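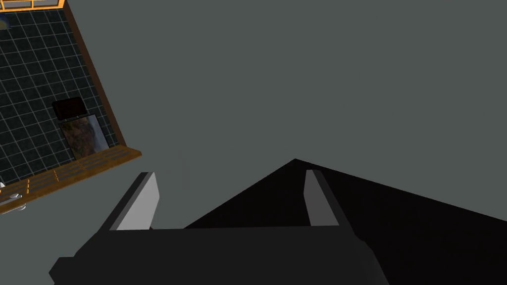
October, 6:40 a.m.

In before the others to restart the overnight batch. It had stopped at episode 261 with a joint limit fault on the wrist, same as yesterday. Cleared it, lowered the approach speed, restarted from the last checkpoint. The log gives no cause beyond the fault code. I have asked Warkeo whether the limit in their arm model matches the one on the delivered unit. No reply yet.

The wrist view is now the default on the left monitor. Henrike prefers it to the overhead view for checking finger alignment before a grasp. I find it harder to read when the arm is tilted, but the jaw opening is plain enough, and for sorting failures that is most of what I need. Gray background stays. Mojtaba offered to put a proper floor texture in and I said no, it costs render time and we have none to spare.

9:15. Meeting on the packing line. Pludora want the first cell at Canness running before the end of the quarter. Scope as of this morning: small boxed goods and flat framed items, picked from a tilted surface, placed in the outbound tray. Mixed bags stay manual. The line has 19 packers over two shifts. The plan moves 13 of them to other stations once the cell is accepted and keeps the rest on exceptions and mixed bags. Nobody's hours are cut in the plan. I wrote that down because Thabiso asked for it to be in the minutes and it was left out of the last set.

Thabiso also raised the exception work. At present a packer gets a range of items and the odd awkward one is absorbed in the shift. With the cell in place the awkward ones are the whole shift. The target rate for the station has been copied from the old line. He thinks it should be measured again from zero. I agree, and said so. Anika will time it with real stock for two weeks before anyone sets a number.

11:30. Sorted failures from the last full run: 1,043 attempts. The largest group is flat frames lying against something else. The fingers come down open, one pad catches the neighboring item, and the controller reads contact and closes early. Beril did this job by hand for years before she moved to our side, and she watched a few of the replays with me. She says a packer slides the top item clear with the side of the hand first and then lifts. We have no slide motion in the library. Added it to the list, above the lighting work.

She also asked who will reset the cell when it stops. The document says "operator." There is no operator grade at the site. If a packer does it, the packer needs the training and the pay step, and maintenance needs to agree in writing. Sent the question to Henrike with the section number.

2:50 p.m. Warkeo replied. The wrist limit in the model is narrower than on the hardware. New file attached. Loaded it, ran a short check, no fault. The approach speed is still at the lower value and I will leave it there for tonight so that only one thing changes.

4:20. Fung called about the pads. Their replacement set is softer and slightly thicker, so the usable opening drops. Need the drawing before I touch the gripper model. They promised it tomorrow.

Still open: slide motion, who resets, the exception rate, pad drawing. Batch started at 5:05. Left the log window up for Mojtaba, who is in late.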